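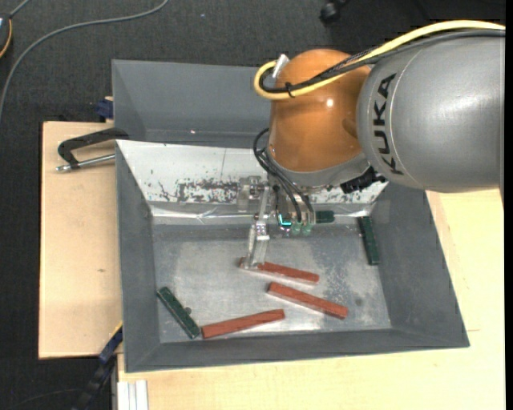

A second life in Hollby

When Najwa Zein and Elie Ghanem bought their robot arm, it had already worked 3902 hours in a packing hall at Civmont. The price was good, but the transport was not, and for two weeks the arm stayed on its pallet near the door of the shared workshop in Hollby, where all the members had to walk around it.

Today it picks up colored bars from a gray bin. The task sounds small. Ghanem, who repairs elevators during the day, has spent most of his evenings since winter on it.

"The arm knows very well where it is," he says. "It is the bars that we must find."

The bin is held with ordinary clamps, the same ones the members use for gluing chairs. Zein likes this solution, for she can move everything by a few millimeters and try again. The cables gave them more worry. In the first month one hose was caught at the wrist and torn, and they had to wait until July for a new one from Drikix.

Their best evening so far is 115 picks without a stop. A bar that lies flat against the wall of the bin is still difficult, and Zein is now filing a thinner pair of fingers for it. She hopes to fit them on Thursday, if the vise is free.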